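Midcombe Reading Room
Progress report to the Purkus Fund
Mon 8 January

Thank you, first of all, for your patience over the autumn. We had meant to send this before Christmas, but the last invoices came in late and it seemed kinder to give you the whole picture in one go.

You will remember that your grant was to help us reopen the lending library and start a home delivery round for people in the outlying lanes. The library side has gone better than we dared hope. We have been open four afternoons a week since the start of term, and 617 books went out in that time, a good many of them large print, which we had badly underestimated. The two shelves we set aside for large print were bare by half term, and we have moved the gardening books upstairs to make room for more.

The delivery round has been slower to get going. We had eleven households signed up by the end of November, and all of them have stayed with us, but we had hoped for twice that. Leaflets through doors did very little. What brought people in was the surgery agreeing to keep a pile of our cards at the desk, and one very chatty morning at the chapel coffee hour, where we came away with three new names and far too much cake. We would like to try the lunch club next, and we have been promised a slot there once the weather improves.

On money, we have spent a little less than planned on stock and rather more on petrol. The children's books came from Furtado, who let us have more than 500 at the trade price and were very good about swapping a box that arrived with the wrong labels. The catalogue now runs on Prirnis, and although it took us most of October to get the hang of it (the overdue notices all went out twice, for which we have apologised to everybody), it has already saved us hours of going through card drawers. We have kept the cards all the same, for the sake of those who like to browse them.

We have had one disappointment, and that is the Saturday story hour. It began well and then dwindled to a couple of families once football started again. We stopped it in December and are going to offer it after school instead, with squash and biscuits, and see how that does.

Between now and April we plan to add a second delivery route on the far side of the river, to replace the tired audiobooks, and to ask our borrowers what they would like more of. With your agreement, we should like to move the underspend on stock across to travel so that the new route can start without waiting for next year's grant.
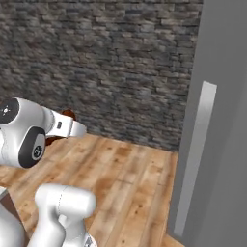
If you are happy with that change, a short note by email would be plenty for our records. We will send the full accounts with the final report, and you would be very welcome to call in any afternoon we are open. The kettle is generally on by two.

With warm thanks from all of us at the Reading Room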